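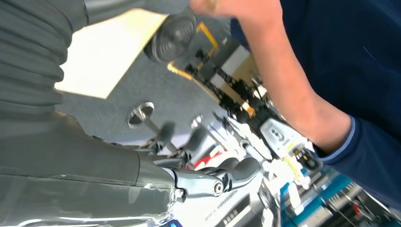
Snack boxes for Rosales get packed at Carkon, orders open till 24/12/2024

Quick update from the Carkon packing room. The snack boxes are back. Brown cardboard, narrow slots inside, golden-yellow band along the front, same as people asked for. One packet to a slot, standing up so the print shows when you lift the lid.

Total for the season is 3969 packets, up from 3000 last time. Orders so far at 343 boxes, most of them going to the Rosales stores, the rest to walk-in customers and a few offices. Nanuna is doing the deliveries again.

Osvaldo Magalhães, who runs the room, wanted more table space this year and got it. Two light wood-grain sections pushed together, laptop up on a white stand at one end so the order list is off the work surface. Gray carpet stayed. "Drop a packet and it doesn't slide under anything, thats all I ask of a floor," he said.

Biggest complaint in April was the slots. Too tight, packets got creased going in. New dividers came from Imetti and there's a bit more room now – not a lot, but enough to get fingers in and out again. 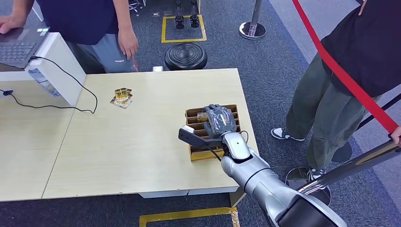
Wrappers are the other thing. Any packet that's torn or crushed gets pulled and left on the table, then logged at the end of the shift and swapped. Roughly 51 pulled so far. Magalhães says that is fine for this stage and he'd rather swap a packet then have a customer send back a box.

Mixed boxes still available. Single-flavor too, but only while the yellow-and-gold packets last. No gift wrap this time, the band has to do. Boxes should be kept flat and out of the sun, same as before.

Pickup is at the side door, bring the order slip or the name it was placed under. Rosales customers can collect in store. Larger orders need two days' notice – call first, the line's been busy in the mornings.

Spring dates not set yet. We will post them when Carkon sends them over.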